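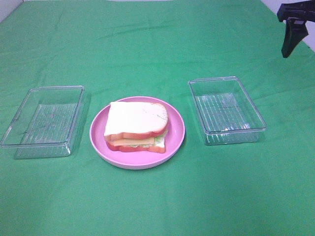 1/ Campground hosting, our first full season

OK, a few of you asked how the hosting job at Husdale went, so I'm finally writing it up. Short version: we loved it and we're going back in August!

2/ Husdale has 70 sites, full hookups on the river side, water and electric only on the hill. We got a free site, laundry tokens and propane in exchange for 24 hours a week between the two of us. Anything over that was paid hourly.

3/ The work: check-ins, cleaning fire rings, restocking the bathhouses, selling firewood. So much firewood. We sold 856 bundles and I stacked most of them myself (my arms have never looked better).

4/ We applied through the park's own site and had a phone call with Rasha Issa, the manager, two days later. She asked if we'd ever driven a golf cart with a trailer. We had not - she hired us anyway and taught us in the overflow lot.

5/ Getting there was 2,562 miles with a stop at Plirnulden to fix the slide-out. Ask any park if they help with fuel. Husdale paid us a small travel bonus at the end, once we'd finished our dates.

6/ Things I'd ask before saying yes: do you get the same days off as your partner? Is the host site shaded? Who answers the after-hours phone? We had it 3 nights a week and it rang mostly for lost gate codes.

7/ Cell signal was weak on the hill and great by the office. If you work online on the side, go look at the site first or get someone to run a speed test for you.

8/ Applications for late summer opened March 15, 2021 and they still need one more couple. Send me a message if you want the email address, I'd love to have neighbors!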